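Olirstead Community Hall Association
Minutes of general meeting, 11th March, supper room

Opened late, key trouble again. Quorum met. Apologies as per the book.

Minutes of February meeting taken as read. One correction, the mower was serviced, not replaced. Accepted.

Business arising

Gutters, north side. Quote from Yadav Roofing finally in. Covers the downpipe by the ramp but not the fascia board, which is soft in places. Long discussion. Some felt we should do the fascia at the same time while the ladders are up, others wanted a second quote first. Agreed to ask Yadav for a price on the fascia and bring both to next meeting. Secretary to write.

Piano. Still no taker. Tuner says not worth tuning. Leave it against the back wall for now, cover on, no drinks on top please.

Hall key. Three people thought they had the spare and none did. New one to be cut and hung at the store. Sign-out book to go with it.

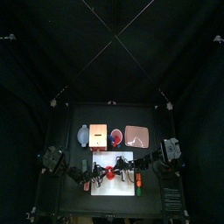
Parking. Complaint from neighbour about cars across the driveway on dance night. Fair enough. Cones to go out beforehand, hirers to be told when they book. Wording to be added to the hire form, which needs redoing anyway as it still has the old phone number.

Correspondence in
Shire re public liability renewal, form attached.
Undunik Garden Club, asking for the hall for their autumn show. See general business.
Letter of thanks from the playgroup.

Correspondence out
Reply to shire. Reminder to two hirers with fees owing.

Money
Statement tabled. Kitchen hire up a bit on last year, main hall down. Power bill higher than expected, urn suspected of being left on overnight. Sticker to go on the wall switch. $500 put aside for the gutters, moved and carried. Float for the cake stall to be $30 as before.

Kitchen
Cupboard doors sticking in the damp. Troneck range has one burner not lighting, the back left, gas fitter to look at it before the garden club comes. Do not try to light it with matches, this has been said before. Tea towels going home and not coming back. Cups to be washed AND dried, not left in the rack.
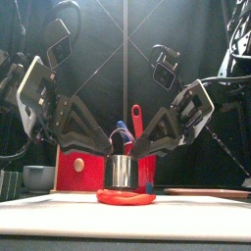 Also the fridge. Anything without a name on it goes out at the end of the month. Two jars of relish already gone, sorry if they were yours.

General business

1. Garden club show. All in favour of letting them have the hall at the members rate. They want to set up the night before, which clashes with table tennis. Table tennis happy to finish early if the tables can stay folded in the passage. Club to bring own trestles, ours are wobbly.

2. Floor. Main hall needs a sand and reseal, everyone agrees, no one agrees when. School holidays suggested. Would mean closing for the week. Held over.

3. Raffle. 69 tickets sold so far, good effort. Remaining books to come back with the stubs, unsold ones too. Drawn at the cake stall.

4. Noticeboard by the front door is full of things from last winter. To be cleared. New notices to have a date on them.
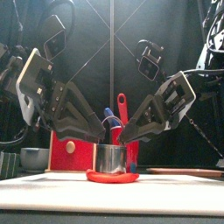 Steel cup on the white cutting board.

5. Heaters. Request to have them on a timer. Electrician to be asked whne he does the exit light.

6. Working bee. Weeds along the fence, gate hinge, wipe down chairs. Bring gloves and a rake if you have one. Sausage sizzle after.

Closed, supper served. Next meeting usual time, chairs to be stacked by whoever is last out.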